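Notebook home | Bench log | Parts shelf | People | Search

Print this entry | E-mail this entry

Bench log, 2024-05-01
Subject: the gray holder panel, and the open Dell

Right, long entry, because I skipped the last couple and Kirsty Hoani has been (very politely) leaving blank pages for me in the shared folder.

Two jobs on the go: get the holder panel into a state where I stop hating it, and get the open tower to the point where I can write a proper strip-down sheet for it. They belong together more than you'd think. Everything that comes out of the case has to sit somewhere while the case is open, and for years my "somewhere" has been a saucer. I love the saucer but it is a terrible system. Last November I lost a standoff in it, which takes some doing in a saucer.

Panel first. This is the Purba version, so called because that's the name I typed on the drawing when I was in a hurry and now it's stuck. The one before was Likine, and I still have bits of it in the drawer if anyone wants a paperweight. Purba stands upright on the bench in front of the slotted profile wall, and everything is on the upper half of the face so I'm not fishing around at bench height. Slots to the left, flat frames in the middle, boxes to the right. I went back and forth on the order for ages. My first sketch had the boxes on the left, but I reach for the slots far more often and I like those away from the tall stuff. 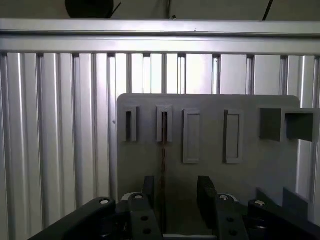 Purba panel in front of the profile wall. Slot holders on the left, then the two frames, then the boxes.

Notes on the holders, before I forget them:

The narrow slots are good! I was worried they'd be too tight and I'd spend my life wiggling things out of them, but a thin card goes in and comes out with two fingers. The leftmost one is a touch shorter and narrower than its neighbor and I'd like to keep it that way, it makes it easy to tell them apart without reading anything.

The flat frames are fine, no complaints, but the borders could stand a bit more height. Kirsty thinks I'm being fussy. She may be right, but I'm the one who picks things up off the floor. I've drawn a version with 2 mm more and saved it next to the old one (same folder, "frames_taller", please don't tidy it away).

The boxes I'm less sure of. They're the most useful shape and also the one I keep filling with the wrong things. A box is an invitation. Put an open box at the end of a row and by lunchtime it has a pen in it, and a cable tie, and half a label. I'd like to say that's other people. It's me.

Also there's a thin brownish streak running down the face under the second slot. I don't know what it is. It might wipe off and it might not, I haven't tried anything stronger than my thumb. If it's in the surface I'm leaving it alone.

OK, the tower. It's lying on its side with the cover off, in the middle of the big bench, which is where I like a case to be. Standing up they look tidier, but you end up working sideways and swearing. The one thing I'd change is the bench itself: the top is all aluminum slats with dark gaps between them, and a small screw that goes into a gap is a screw you get to know very well. I want a mat. I've wanted a mat since we moved in. Cloko do one that would cover the middle section, and Undix do a cheaper one that curls at the corners (we had one in the old room, it curled within a week). I've put the Cloko one on the wish list again with a little star next to it.

Where the strip-down sheet has got to: I'm writing it from the top, power supply first and then the board, in the order your hands naturally want to go. 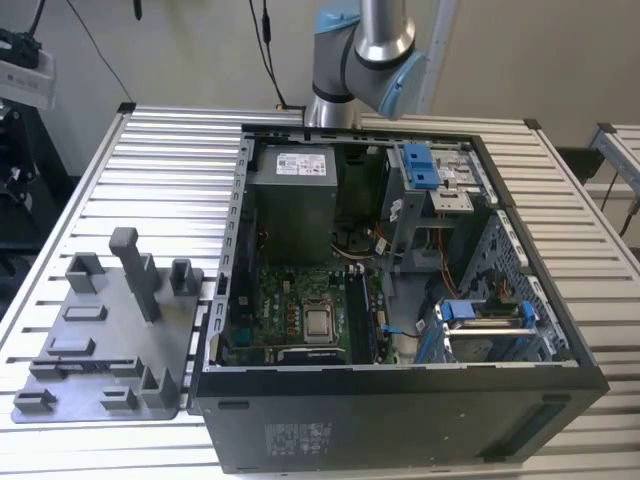 The processor is sitting bare in its socket with no cooler on it, so the sheet needs a line in capitals near the start about keeping fingers and sleeves off that part of the board. I've done it myself, leaned right over to get at the rear ports and put a cuff across the whole thing. Memory next: the latches on these are white and the slots are black, so for once I can write "push the white latches" and know that anyone can follow it. Then the cables. There's a bright blue plug near the right-hand side of the board with a dark lead coming off it and a small white tag on the end, and I've called it "the blue one" throughout. Kirsty wants proper connector names. I've compromised, proper names in brackets, blue one outside the brackets.

I'm leaving the power supply label out of the sheet altogether. Anyone who needs what's on it can read it off the top of the unit, and every time I copy one of those out I get a digit wrong. Same goes for the print on the outer panel.

Spares count, since I said I'd do it: 44 short case screws in the tin. The big jar I did by weight and it came to 1,689, which I don't believe for a second, and the order was for 1,000 in the first place. Either the scale is off or somebody tipped another jar in. I'll do it again with a fresh battery in the scale.

Back to the panel for the last part of the afternoon. I've been looking at the clearance around the raised parts, mainly whether you can get in close to the face from underneath without catching on a neighbor. From straight in front the spacing looks generous. Come at it from an angle and the blocks feel a good deal closer together, and the walls of the box start to matter.

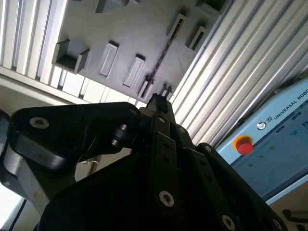
Close in on the gray panel, black fingertip almost at the underside. Box bracket at upper left, the two raised blocks to its right.

I'm tempted to put a bigger chamfer on the lower edges when I redraw it. Not much, just enough that a near miss slides off. Kirsty, if you get to the drawing before I do, the lower edges only please, leave the tops as they are.

Still to do:
- reprint the frames with the taller border
- wet cloth on the brown streak, gently
- finish the sheet from the memory onward
- battery for the scale, then the big jar again
- ask about the mat (again)
- empty the saucer

Previous entry | Next entry | Back to top

Contact: the bench log is kept by whoever is at the bench. Copyright the workshop and its contributors.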